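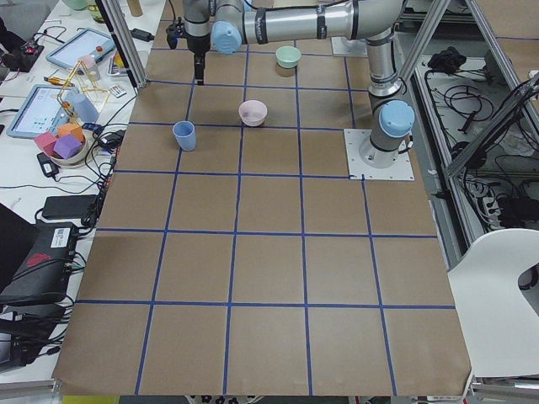

Chapter 3
Setting Out a Work Surface

In this chapter you will learn:
how to divide a table into squares with paper and tape
how to name the squares so that two people mean the same place
where to put cups, bowls and small appliances before a job begins

Most work with crockery starts with a bare table and a pile of things to put on it. In a small kitchen the cook decides where each bowl goes and remembers it. In a canteen, where one shift lays out and the next clears away, memory is not enough. The Lulik canteen, which we met in Chapter 2, handles 2,511 cups and bowls in an ordinary week and 3,433 in a busy one. Its staff need to be able to say "put the pink bowl there" and have it put in the same place every time.

The simplest answer is a grid. Brown kraft paper is laid over the table and strips of coloured tape are run along it and then across it. Blue tape shows up well on brown paper. The squares should be large enough for the widest bowl in use to sit inside one with some paper showing all round it.

Letter the columns from left to right and number the rows from the front of the table to the back. The front left square is then A1. Write the letters and numbers on a separate plan and keep the plan near the table. Both people must stand on the same side when they read it, or left and right will be swapped.
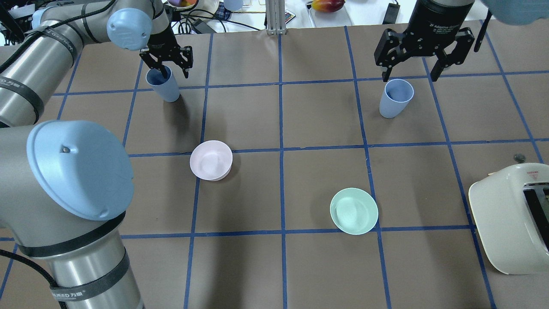 Cups and bowls behave differently on a grid. A cup has a small base and stands well inside its square, but it is tall for its width and is easily knocked by a sleeve. A shallow bowl is steady and takes up more room. When you record where a bowl is, use the middle of its base and ignore the rim. If the middle falls on a strip of tape, write down both squares, for example B2/B3.

Appliances such as a toaster are best kept at the side, where they leave the middle of the table free. Food that is waiting to be used can go on a tray beyond the last row.

Paper wears out sooner than tape. It curls where it hangs over the edge of the table — press it flat before you start — and it should be changed once it tears. Section 3.1 deals with measuring the table and cutting the paper. Section 3.2 compares two ways of laying the tape, the Kamer method and the Lindqvist method, and explains why the first strip matters most. The exercises are on page 167.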